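A Place for the Bags: Storage Beside the Door in a Shared Workroom

Project report, Small Interiors course
Stolonside House

1. What the project is about

The workroom on the ground floor of Stolonside House is used by nine students. It has a door to the hallway, and beside the door there is a surface that was meant to be worked at. Most of the time it holds bags. People come in, put a backpack down on the first flat thing they reach, and go to sit somewhere else. The bag stays there until its owner leaves.

The course asked each of us to choose a small problem in a room we use often and propose a change that a house could make without a builder. I chose the bags. The question was whether the spot by the door should be cleared so that somebody can work at it, or given over to bags properly.

I use the room myself, and one of the backpacks that usually ends up there is mine. I tried to keep that in mind when I wrote down what other people did.

2. The room as it is

The part of the room I studied is small. It starts at the door frame and ends where the next seat begins. The wall behind is plain and pale, with the thermostat and a dark switch plate mounted on it side by side. The surface is in two parts, light wood on the left and cream on the right. The wood part is where a mouse and its cable live. The cream part is closer to the door and gets whatever people have in their hands.

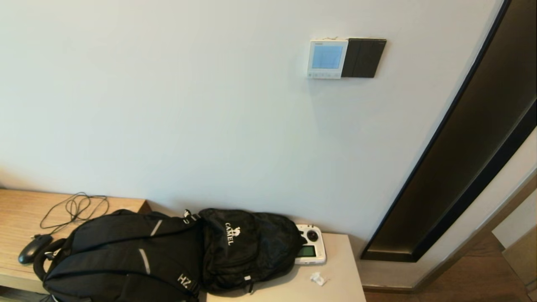 Aniela Kozłowski read the first draft and disagreed with where it was going. She thought the bags were being blamed for something the room had decided a long time ago. If the only open surface is next to the door, she wrote, people will use it for bags whatever the plan says, and a report that ends with a sign on the wall will be a waste of paper. She also wanted it noted that she has never once put her bag on the floor in that room, because of what comes in on people's shoes in winter.

I took the part about the sign out after that. The shoes came up again in the interviews, so she was right to mention them.

3. How I looked at it

I kept a log for seven days. Each time I was in the room and someone came in with a bag, I wrote down where the bag went first, whether it was moved later, and who moved it (the owner or someone else). I didn't tell people what the log was for until the week was over. After that I talked to each of the nine users for a few minutes and showed them the notes about their own bag. Everyone agreed to be included as long as I left their names out.

I also measured. The clear depth between the front edge of the surface and the path people take through the door is 30 inches with the door open. That is enough for one person to walk past. It's not enough if somebody is standing there digging through a pocket for a charger, and this happens a lot.

There are limits to this. I was only in the room when I was in the room, mostly afternoons. Monday mornings are supposed to be the busiest and I have a lab then. One week is also short, and it was a week with deadlines in it, so people may have been carrying more than usual.

4. What I found

The first bag in nearly always goes by the door. When a second one arrives it goes right beside the first, or partly on top of it, even when there is space farther along. I asked about this and the answers were all similar. A bag next to another bag looks like it's in the right place. A bag alone in the middle of a work surface looks like it's in somebody's way.

Backpacks take up more room lying down than people expect. A full one doesn't stand up well without a wall or another bag to lean on, so it gets laid on its side or its back, and then the straps spread out. Straps caused more complaints than the bags did. They hook on things, they hang over the front edge, and they pull cables along when the bag is picked up in a hurry.

Small things collect around bags. Somebody takes out a notebook, and a wrapper or a receipt comes with it. Somebody puts down a handheld thing from another table because the bag makes a kind of corner for it. These things get left behind when the bag goes, and then they belong to no one in particular. Two people told me they had lost something in that corner and found it days later under another person's backpack.

Black bags get mixed up. Most of us own one. In the log there is one afternoon where a bag was carried as far as the hallway by the wrong person. A printed logo helps if it's facing up, and often it isn't.

Last, the mouse. Everyone said they would like to be able to use the wood side for work now and then. The mouse and cable were there all week, and in my log no one sat down to use them. When I asked why, the usual answer was that there were bags in the way, and asking people to move their bags felt rude.
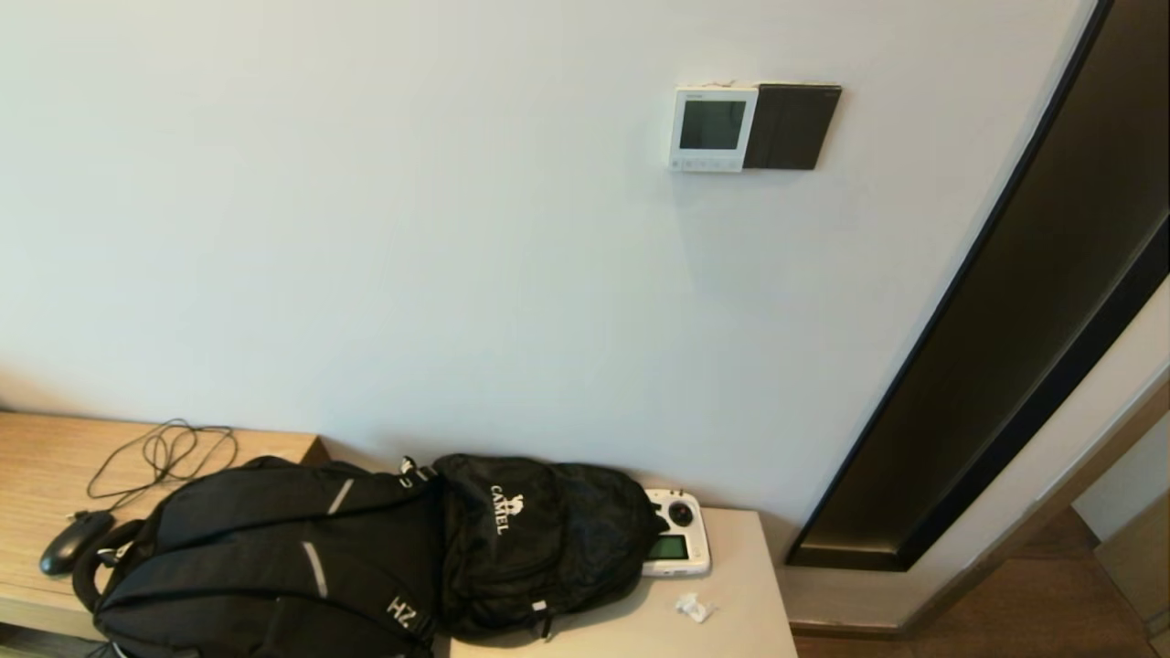 Sevim Değirmenci
Student, Small Interiors course; author of the report

5. Options

I drew up two options and took both of them to the group.

Option A was to clear the surface and put hooks on the wall beside it. I priced a rail from Parisi, which comes with wide hooks that will take a padded strap. The trouble is the wall. The thermostat and switch plate are already on the stretch nearest the door, and a bag hanging under them would get bumped every time someone changed the heat. Farther to the left, the rail would be over the work area and the bags would hang down onto it. A thick backpack also sticks out a long way from a wall. With the path as narrow as it is, I didn't want to make it narrower.

Option B was to accept that bags belong by the door and give them the cream part. The wood part would be kept for work. A low divider would stand where the two colors meet. The material already changes at that line, so people wouldn't have to learn where it is. For things that come out of bags there would be a shallow tray, emptied on Mondays.

I looked at a third idea, a closed bench in the hallway from Grurnus, and dropped it before the meeting. It was over budget, and several people said they wouldn't leave a laptop outside the room.

6. The trial

The group picked Option B, with some grumbling about the tray. I made the divider from scrap board in the Kirer workshop, sanded the edges so they wouldn't catch on nylon, and stuck felt underneath. It isn't fixed to anything. I wanted people to be able to push it over if it was in the wrong place, and to see whether they did.

They did. By the second day it had moved to the left by the width of a hand. A large backpack laid flat didn't fit on the cream side next to another one, so the divider got shoved to make room. I put it back twice and then left it alone. It stayed in the new position for the rest of the trial.

Standing bags up worked better than I expected once there was something to lean them on. With two backpacks upright, one against the wall and one against the divider, the straps stayed on top and the front edge was clear. With three it was a pile again.

The wood side was used for work on most afternoons of the trial. I count this as the main result, though I should say that people knew by then what I was doing and may have been kind about it. One person told me she'd sat there mainly to see if it felt different -- it did, she said, but her back was to the door and she didn't like that.

The tray filled up fast and wasn't emptied on the Monday. I emptied it myself on the Wednesday. It held pens, paper scraps, a hair tie and a key that no one has claimed.

7. What I would change

The divider should be taller and a little heavier. Mine tips if a full bag drops against it. It should also start out farther left than the color line, since that is where everybody wanted it anyway.

The cable on the wood side needs a clip. As long as it lies in loose loops it will get caught in straps, divider or no divider. I had a clip on the shopping list and forgot to buy it, and by the time I remembered, the trial was nearly over.

Bags need tags on the outside. I suggest a colored loop on the top handle, where it can be seen whichever side is facing up. I bought a roll of ribbon for this and five people took a piece. The others said they know their own bag.

I would drop the tray, or make it so small that it can't hold much. A big tray works like a second floor for the junk.

The problem of shoes and wet floors isn't solved by any of this. When there are more than two bags, the extra ones still have to go somewhere, and nobody wants them on the floor. A slatted shelf under the surface might take one or two. I haven't checked if there is enough height for a full backpack, and someone should measure before buying anything.

8. Materials and cost

Scrap board for the divider: free, from the Kirer workshop
Felt strip: left over from an earlier project
Tray: borrowed from the house kitchen, since returned
Ribbon for tags: $9

The divider is still in the workroom. Whoever takes the course next can have it, along with the log sheets, which are in the folder on the shelf at the back of the Kirer workshop.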